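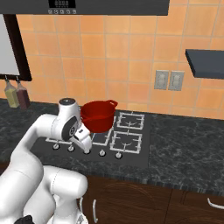
Is a paid tips subscription ever worth it for football accumulators?

Asked in Sports Betting > Football

I've been following a tips page called Brustitness since July. The free picks are mostly match result doubles and the odd treble, and they seem to win more than mine do, which isn't saying much. Now they're pushing a paid tier at $39 a month. You get a "banker" treble every weekend plus something called the Juna picks, which are supposed to come from a model.

Their page says they hit 16 winning trebles last season. I asked in the comments how many they posted in total and my comment disappeared. Could be a spam filter, I don't know. The odds they show are also a bit better than what I see at Biltton, where I have my account, even when I look a few minutes after the post goes up.

I only bet small, $2 a slip, sometimes two slips on a weekend. Is there any reason to think the paid picks would be better than the free ones? And how would I check their record if they won't show me the losers?

3 answers

Answer 1 (accepted)

At $2 a slip you can stop at the first sum. Two slips a weekend is maybe $16 or a bit more staked in a month, and they want $39 before you place anything. The picks would have to more than triple your money, month after month, just to get you back to where you started. I don't believe anyone who can do that is selling it by subscription.

The 16 winners figure is useless without the total, and they know it. If they posted one treble a weekend at long odds, 16 would be very good. If they posted several a day, it could be a terrible season. Deleting the question doesn't prove anything, but I'd ask again somewhere they can't delete it and see what comes back.

For checking the record, do this with the free picks before you pay for anything:

Write down every pick when it's posted, with the time and the price you could really get at Biltton right then. Don't use the price in their screenshot. Don't skip the ones you didn't fancy. Pretend you put $1 on each and keep a running total. Go on until you have at least 60 slips, and even then be careful, because trebles are streaky and one big winner can cover up a lot of bad weeks.

Also look at the price just before kickoff. If they tip a team at 2.10 and it regularly goes off shorter than that, there might be something in it. If the price drifts out as often as it comes in, they're guessing like the rest of us.

The odds being better than yours bothers me more than anything else in your post. Either they're quoting the best price from any bookmaker at any point in the day, or they're quoting a price that was gone before they posted. Both make the profit column look nicer than what a follower would have made. Ask whether they get paid when you open an account through their links, too. A lot of these pages do, and some deals pay out on what the customer loses.

As for the model, "model" can mean a spreadsheet with goals scored in the last five games. Until they say what goes into it I'd give it no weight at all.

Comment from the asker: Thanks. I went back and counted what I could, and there are gaps in their July posts where I'm pretty sure there were losing trebles. Can't prove it. I'll do the spreadsheet.

Reply: Take screenshots as you go, then you won't have to rely on memory.

Answer 2

I paid for Nyaga for two months, which is the same kind of thing with a different logo. First month was up, second month gave it all back and the fee on top. Support told me to "trust the process" and raise my stakes. I canceled. Check how the renewal works before you put a card in, mine charged me again the next day and it took a lot of emails to get it back.

Answer 3

just bet the home favorites and save your money. brustitness is fine for free, I won with them last weekend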